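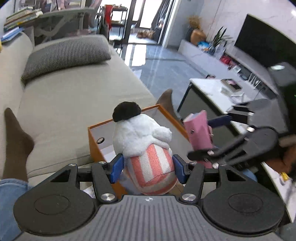
I used to let the soft toys pile up on the sofa until there was nowhere left to sit, and now they live in an old shoe box! An open one, no lid, so I can see who's in there without tipping the lot out. My rule is 2 boxes at most, and anything that won't fit has to go on a shelf.
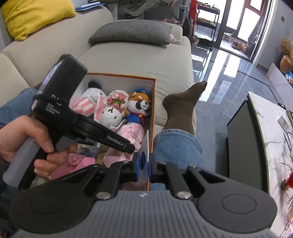
Crocheted ones go in face up (ears get bent otherwise, and flowers squash terribly), with hats and scarves left on. Spare little outfits lie flat at the bottom, and poppers and other tiny bits get a pouch of their own. I give the box a quick wipe every January.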